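Progress report to Monetti, second period
Prepared by Hrefna Damgaard, Wurnuvari sorting room

In this period we worked with the bins and baskets at the wooden table. The large dark bin is now our main container, and the yellow basket has its place next to it.
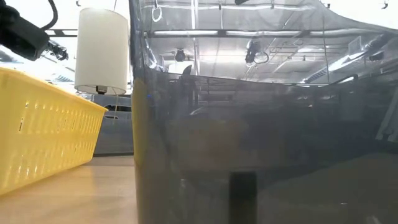
How much of the grant was used for containers? We spent 900 dollars on bins and baskets, and the rest of this budget line is kept for labels.

Tove Þorgeirsson has written the first version of the sorting rules – it is 2 pages, and we will shorten it. We also agreed that a bin stays on the table until its list is signed.

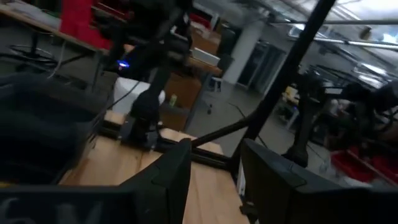
The signed lists go to the Vudau office at 9 in the morning. In May two lists came late, and I have spoken with the team about it.

At the back of the table we use a low shelf for the smaller containers, a yellow tray and a black basket. The gray bin stays in front, where it is easy to reach.

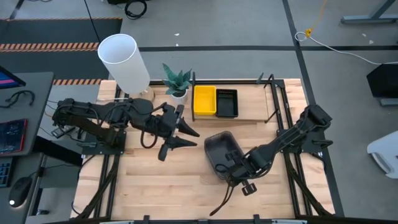 Next period

We will order the labels and finish the rules. Training is planned for 14 people.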